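I'd been meaning to talk to the woman who runs the repair café behind Tanabe, the little noodle place near the station, ever since she rescued my toaster. She finally had a free hour in January, so I turned up at four with a bag of buns and a list of questions I mostly ignored.

She started the thing in her own kitchen, she told me, with a kettle and a neighbour's lamp. "I only wanted to stop people putting stuff out on the pavement," she said. "Then my hallway filled up and my husband couldn't get to the bathroom." So she moved to the hall on Ekow Street, where the rent is £90 a month and the heating is – her words – "more of a rumour".

I asked what people bring in most. Lamps, she said straight away, then anything that makes toast, then zips. She loves zips! She'll happily talk about zips for longer than I'd have thought possible (I now know which end to look at first, and it's the slider, and you can often just squeeze it with pliers).
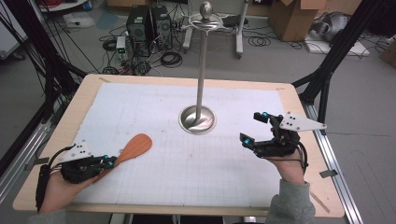
Kitchen things come up a lot too, and she has strong views on wooden spoons. People throw them out when they go rough and furry, and it drives her mad. "Bit of fine sandpaper, bit of oil, leave it overnight. My gran's is older than I am and it still does the porridge." I went home and did all of mine that evening, and I'm very pleased with myself.

Last year they looked at 686 items and mended 400 of them. I thought that sounded brilliant, but she pulled a face. "The rest were glued shut. You can't get in without breaking them, and then what have you got?" Her biggest grudge is against a Voltirex hand blender that took her 14 evenings and still won't go above the slowest speed. She keeps it on a shelf where she can glare at it.

Does she ever say no to people? Microwaves, yes, every time, and anything that's been in a pond. There's a story behind the pond rule but she wouldn't tell me, even for the last bun.

We'd run on past five by then and someone was already at the door holding a radio in a pillowcase. She was up before I'd found my coat.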